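Stovavero Practice Systems: Client Support
Ticket 2087
Subject: Vaccination reminders not issued to clients after microchip number update
Client site: Skomwood Veterinary Centre
Reported by: Gladys Athumani, practice manager
Priority: 2
Status: Resolved, monitoring

Description of issue
The practice reports that automated vaccination reminders were not sent for a number of dogs and cats whose microchip numbers had been amended in December. The affected records display correctly at the front counter, and the due dates are accurate. The reminder queue, however, returns no entry for these animals. Ms Athumani advises that around 70 patients are involved, most of them kittens and puppies awaiting their second vaccination.

Initial assessment
Support confirmed that the reminder service was running and that messages for all other patients had been delivered in the usual manner. The client was asked to re-save one affected record and wait for the next scheduled run. No reminder was generated.

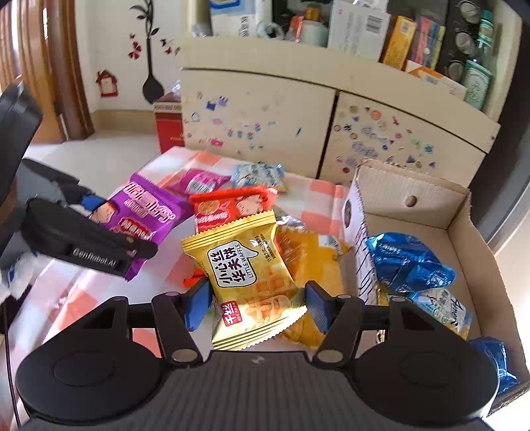
Further investigation established that the microchip amendments had been entered through the Kendex import tool and not through the patient screen. The tool had created a second animal identifier for each amended record. Clinical history remained attached to the original identifier, while the owner's contact details had moved to the new one. The reminder service requires both and therefore disregarded the record without raising an error.

Action taken
A merge was first performed on a test patient, a desexed male cat named Seok, with the owner's consent to receive a test message. The reminder was delivered at 9.40 am. The remaining records were merged after close of business on Monday. Weight charts, allergy alerts and surgical notes were checked on five merged files and found to be complete.

Advice to client
Please do not use the import tool for microchip amendments until the next release has been installed. Amendments should be entered individually on the patient screen. Owners whose animals are already overdue should be contacted by telephone, as the system will not issue reminders retrospectively.

Client response
Ms Athumani confirms that reminders are now appearing in the queue. She has asked whether desexing reminders were similarly affected. This has been referred to the database team under the same ticket number, and a reply will be provided in writing.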